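Road notes, Lurkstead and back

September 2024

Ok quick one because I have to be up at five and the laundry is still in the machine.

So I finally did the Durnar road. Had been putting it off since June, when the car was making that noise (belt, fixed, 142 dollars, thank you Hajji's garage). Left after lunch. Should have left before lunch. Forgot the cooler on the kitchen counter with both sandwiches in it, so lunch number 2 was gas station crackers and a peach.

27 miles out to Lurkstead if you take the old road and skip the highway. I always skip the highway. Less to look at and everyone's angry. The old road is slower but you get trees, some sheds, the feed store with the sign nobody repaints. Windows down most of the way until the dust got silly.

Surface is rough. I mean really patchy, they've been promising new asphalt for ages and there's a notice up by the church hall but no date on it. My teeth were rattling past the Revon turnoff. If you have low tires or a bad back, go the other way, seriously. 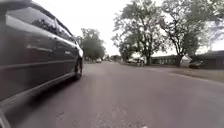

Dark gray car, old gray road. Not a lane marking to be seen on this bit.

Anyway. Grass is all dried out on the verges now, same as every year at the end of summer, and I kind of like it that color. Naima Alaoui commented on my last post asking if it's ok for bikes. Hmm. Wide tires yes, skinny ones I wouldn't. And there's no real shoulder, so you'd be sharing with whatever comes past you.

Lurkstead itself – small, sleepy, good bakery. Closed when I got there of course. Walked down to the creek insted, sat on a rock, ate the peach. Very nice peach. Then the hardware store for hinges (wrong size, have to go back) and a bag of potting soil I didn't need.

Odometer on the trip thing says 401 since I last reset it, so I'm due to check the oil and I wil forget, so somebody remind me. There's a rag and a funnel in the trunk under the blanket. Also a library book, which explains the emails.

Way home was better. Sun behind me, hardly any traffic, radio came in for once. Stopped at the overlook for a minute and then got bitten by something so that was that.

Next time: cooler IN the car. Bakery before noon. Measure the hinges.

Ok, laundry.

Recent posts
Parking at Durnar lake, a complaint
The belt noise, part two
What I keep in the trunk
Peach jam, sort of

This site uses cookies. By reading on you agree to our use of cookies.

Contact | Copyright 2024 Road notes | Back to top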